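Posted in March by the Orakzai house office
Shares 59 · Comments 3

Seasonal staff wanted for the guest house Orakzai in Dillo

We are looking for two housekeepers and one breakfast cook for the coming season. The season starts in the middle of April and finishes when October ends. If you can come only for a part of it, please write to us anyway and tell us your months. We have had people who came for the summer only, and it was fine for both sides.

Orakzai is a guest house on the upper road in Dillo, above the lake. It was a school before, then it stood closed for many years, and we opened it after a long repair. Most of our guests are walkers who do the Flarka trail. They arrive tired in the afternoon, they eat early and they leave early. This gives the house its own rhythm, and it is good to know it before you apply.

The work of the housekeepers

You start at 8:30, when most of the guests are already at breakfast. First come the rooms of the people who leave, then the rooms of the people who stay. After this come the stairs, the two bathrooms on the ground floor and the reading room. The laundry is washed in the house, but the sheets are ironed by Hutosent, a small company in the village, so you do not need to iron. You will finish at 14:30 on most days. In July and August it can be one hour later, and this hour is paid.

We ask you to work in a quiet way. The walls are old and some guests sleep in the day after a night walk.

The work of the breakfast cook

You start at 5:45. We serve porridge, eggs, bread, cheese and a warm dish which you may choose yourself. We also prepare lunch bags for the trail, and in high season this can be 40 bags in one morning. Experience in a kitchen is necessary, but a diploma is not. Please tell us if you can bake bread. We buy it now, and we would be happy to stop.

What we offer

The pay is 529 per week for housekeepers and a little more for the cook, depending on experience. You get a room of your own in the side building, with a shared kitchen and a shower for each floor. The room is free. Meals are free on working days. You have two days off each week, and we try to put them together – in August this is not always possible. At the end of a full season there is a bonus of 700.

The bus to the town goes four times a day, the last one at 19:10. Without a car the evenings can feel long, especially in the first weeks. There is a swimming place, one café and internet which is slow when it rains.

Who we are looking for

You should be at least 18 years old and allowed to work here. You should speak enough English to understand a guest who has a question about his room. Other languages are welcome. Experience with cleaning is useful, but we will show you everything during the first three days, and these days are also paid.

How to apply

Please send a short letter and the dates when you are free. A photo is not needed. Couples and friends may apply together, but please write two letters. We read everything and we answer to everyone within two weeks. 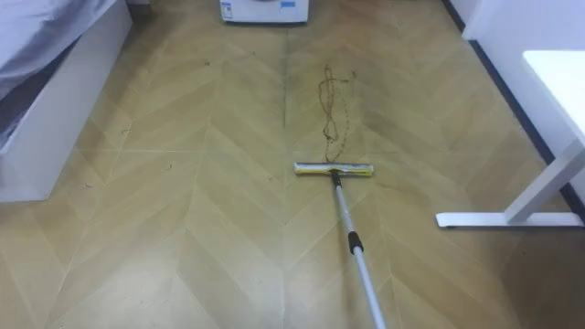
If you want to visit the house before you decide, you are welcome any afternoon in March after 15:00. Please call one day before, so that somebody is at the door.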